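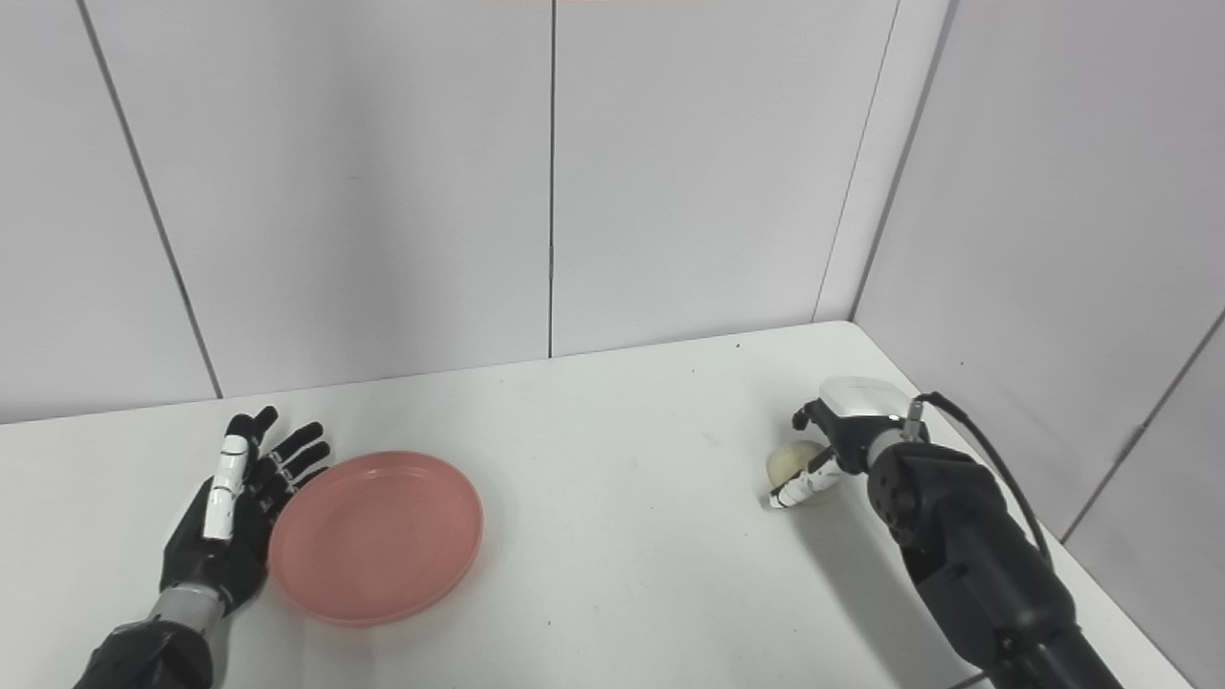 White Panels, Thin Seams: Specifying Walls for Small Workrooms

Large wall panels have replaced paint and tile in many small workrooms, test kitchens and clinics. The panels go up fast and wipe clean, and a damaged one can be changed without repainting the room. Most complaints concern the seams and the light.

A seam is a gap that has been planned. Panels grow and shrink with temperature, and the gap takes up the movement. Installers who close it completely in a cold month tend to be called back. At Zandberg, a two-story office conversion, the north rooms were fitted in February with the heating off. By summer several panels had bowed at the center, and the contractor had to trim one edge on each. The replacement schedule called for panels to sit in the heated room overnight before cutting.

Seam color is a separate decision. A pale filler hides the joint on the first day and shows dirt soon after. A dark joint is visible from the start and changes little. Clodier, which supplies trim strips in both, recommends the dark strip for any wall behind a work surface and the pale strip for corridors.

Corners need more care than flat runs. Two panels meeting at a right angle can be butted, mitered or joined with a molded strip. Butting is cheapest and leaves one raw edge exposed. Mitering looks clean but chips easily. The molded strip costs more, and it is the only one of the three that tolerates a corner that is out of square.

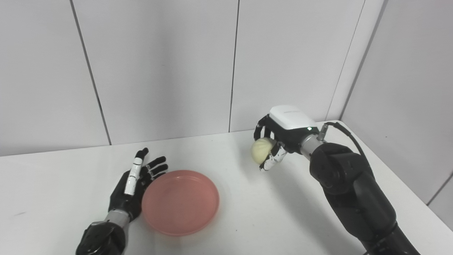
Before ordering strips, check the corner with a long square at floor level, at table height and near the ceiling. Readings often differ. Where the wall leans, shim the battens first and recheck; a flexible strip will cover a small error but will not pull a panel into line.

Light is the other common source of trouble. A gloss finish reflects ceiling fixtures as hard bright patches, which are tiring at a desk. Matte finishes spread the light but hold grease. The Sandhu rooms, completed in stages, use a satin finish below head height and matte above. Cleaning time fell in the lower zone, and requests for desk lamps stopped.

Color should be judged on site. A sheet that looks neutral in the showroom may turn blue under cool lamps, and two batches of the same white can differ once they are side by side. Zitska marks each batch on the back of the sheet. Keep the numbers with the building records, along with two spare panels stored flat and out of the sun.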